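Notebook, packet table, Junthorpe
December 11, 2021

Started at 11, later than I wanted, the heating was off in the corridor and I first had to find who has the key. Continued with the mixed tea. The aim for today is the same as written on the previous page: to see how quickly one packet can be known from another when they lie in a pile, and to put the ones we can name with confidence on the tray. The rest stays on the table until we agree what to call it.

Bohdan Zinchenko read my last entry and asked me to stop writing "the nice one" and "the dark one". He is right. From today I write what is printed on the packet, and if I can not read the print I write the colour and the finish.

Before the work I mixed everything from the Srisuk bag again with both hands. Last time I only tipped out the bag and the heavy packets all came to one side, so the pile was not a real mixture.

Labels, first look at close distance

The oolong is the easiest. The label is cream with a gold line at the edge and the words OOLONG TEA are in dark capitals, with the Chinese name 经典乌龙茶 below in heavy strokes. Even when the packet is turned and the words run diagonally I can read it without touching. The artwork around the label is very busy (orange, teal, tan) but it does not disturb, because the label keeps its own quiet area.

The black tea, 经典红茶, has the same arrangement. Its panel is pale orange on an orange-red packet, so there is less contrast between panel and paper, but the capitals are still dark and clear. Small English line on top, I could make out QUALITY and not the rest.

Note for colleagues who do not read Chinese, I was confused by this also in the beginning: the middle character in the name is "red", because what we call black tea is called red tea there. So please do not sort by a dictionary in one hand and the colour of the foil in the other. In the pile there are also black packets, and the colour of the packet says nothing on what is inside.

The glossy red one is the difficult packet. The marks on it are only a little darker than the foil itself. Entered as "red, glossy, no name read". 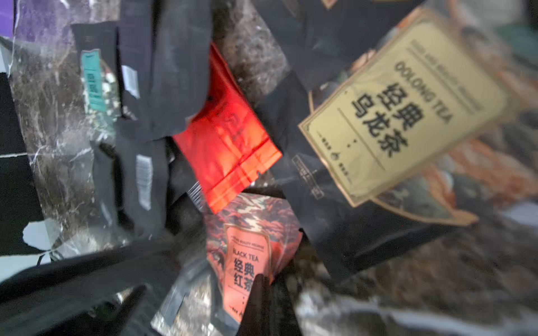
What I write for the black packets

I write them as "black, matt". Some show a small white barcode sticker and this is the only thing on them which the eye catches in the pile. I tried to use the sticker as the name, but it is a bad habit, as the sticker tells only which side is up. If the packet is turned, the sticker is gone and the next person will think it is a different kind.

Proposal: we make a line in the table with two columns, "front seen" and "back seen". If only the back is seen, we do not guess. Bohdan would prefer one column with a question mark. To be decided on Monday, I do not feel strongly.

The Stisora sheet that came with the order names 7 kinds. I do not trust it completely. It was typed for a larger assortment and someone has crossed out lines by hand with two different pens. I keep it in the folder but do not sort according to it.

The table

The dark brown marble pattern is beautiful but not helpful for this work. White and tan veins go everywhere and a white sticker on a black packet can look like one more vein when you stand a little far away. Green and bright red packets are no problem, one sees them at once. The pink-red round one also. The dark packets I would like to see on a plain light cloth, and on the tray they are indeed much better. White tray, rounded corners, everything put on it gets a clear outline.

So one practical result already: the tray is more than a place for the finished ones. It is also the better place to read from. When in doubt, put the packet on the tray first, look, and then decide.

The wallpaper with white leaves on black I do not mind, but it makes my eyes tired after one hour. I took a pause at the window.

The metronome (purple, back left corner) stays where it is. Please do not take it away when you clean, I use it as a landmark so that the tray comes back to the same place every time - to the right of the metronome, near the back wall. With the tray always there, the front of the table is free for spreading the loose ones.

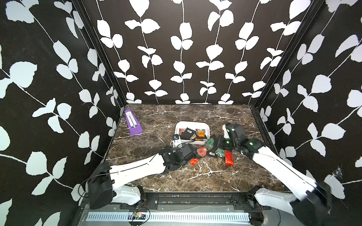

Tray and what stays off it

Rule until further notice: on the tray packets lie next to each other or lean a little, but they do not lie one on top of the other. A leaning packet can still be read from the front. A covered one can not, and then we take everything off again, which I have done too many times this week.

In one arrangement there were 4 on the tray: black-and-red at the left, then the black with the white barcode label, a brown one leaning beside it, and the orange-and-black box at the right. I like this order. The box is the stiffest and holds the side. The small print on the box I still have to read with the magnifier, not done today.

Things that are not packets do not go on the tray. The green circuit board was also on the table and belongs to the table, not to the tea. The same for the small white-and-blue object at the left of the tray. I write it here because in the list of last week the board was counted between the teas and the sum was wrong on two pages.

Sum for today I do not write. I will do it when both columns exist.

Old note, copied here because the loose page is falling apart. It is from the first tray we had, and the remark on light is still good.

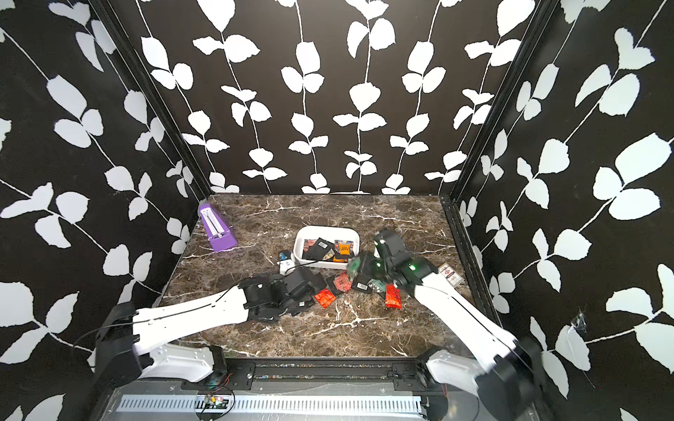 Ullau, July

Tried the tea sorting at the long window. In the morning very good, after lunch the sun comes on the foil and the glossy packets become white patches, one can not read any letters. Turned the tray a quarter and it was better. The matt packets had no such problem, morning or afternoon.

The tins from the Ullau cupboard are too deep for single packets. One tin still has the price from 1991 on the bottom. They are good for storage, bad for looking. Packets stand on the edge and slide under each other. Took the flat tray instead and will ask for a second one.

Smell: after a day with the lid closed all of them smell the same, mostly of the smoked one. Do not try to sort by nose.

(End of the copied page. Second tray was never ordered, I see now. I will write to them.)

For next time:
- plain light cloth, the one from the drawer, ironed if possible
- magnifier for the box
- write the two-column table on paper first, then in the computer
- red glossy packet: hold it against the lamp at a low angle, perhaps the printing comes out
- ask Bohdan if the pink-red round one is tea at all, I have my doubts

Stopped at half past four. Swept the corner under the table, one paper clip and a lot of dust.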